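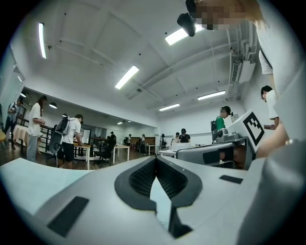

Ticket 118: Cloth creeping and creasing on the floor spot
Opened by: Marilou Quiambao
Assigned to: Leszek Zieliński
Room: Ilska, main room
Status: Closed

Marilou Quiambao wrote:

Hello Leszek, I hope you're well and that the cough has gone. I'm sorry to bother you with something as small as a tablecloth, but it has been getting on everyone's nerves and Yesenia said I ought to write it down properly so it doesn't get forgotten again. The light blue one with the white daisies, the one we spread on the floorboards for sorting little things on, will not stay put. You smooth it out beautifully, kneel down, reach across for something at the far side, and the whole near edge comes along with your knees. Then there's a ruck in the middle and anything thin or light ends up lying in the fold.

The tables are fine, by the way. People standing and working at those have had no bother at all. It's only the floor.

Leszek Zieliński replied:

Hello Marilou, cough much better, thank you for asking! Could you tell me what you've tried so far, and whether it is worse with some things than others? Also, has the cloth been washed lately? I have a suspicion about the softener.

Marilou Quiambao replied:

Washed on Apr 19, 2021 at 30 degrees, and yes, I'm afraid with softener, because Bartosz had just bought a big bottle of the Gornby one and it does smell lovely. Tried so far: turning the cloth over (no change), a book on each corner (works, but you then put your elbow on a book), and sweeping the boards first, which helped a little.

The worst thing by a long way is glasses. The thin wire-framed pair with the round lenses is a misery on a creased cloth, as the arms slip into the fold and you can't get hold of them without pressing on the lenses.
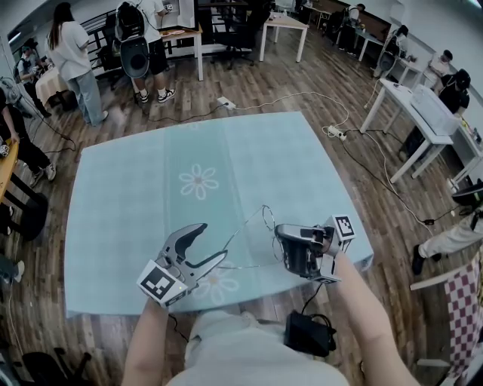
Picked up by the middle they're no trouble, it's the setting down again that goes wrong when the cloth has moved.

Leszek Zieliński replied:

Right, I think we can sort this. Please wash it once more with no softener, iron it, and then put a piece of the Jistance grip mat underneath. There's a roll in the tall cupboard, 100 cm wide, behind the spare cushions. Cut it 5 cm short all round so it doesn't peep out and catch on people's knees. While you're down there, would you mind pushing the white extension lead a bit further back from the top edge of the cloth? I'd like it well clear of anyone reaching over.

Marilou Quiambao replied:

All done, and what a difference! Zinhle knelt on it and wriggled about on purpose and it hardly stirred. Lead moved too. Glasses are behaving. Bartosz would like it noted that he is keeping the softener for his towels.

Leszek Zieliński replied:

Noted, with best wishes to the towels. Closing this one, but do open it again if the mat starts to curl at the corners.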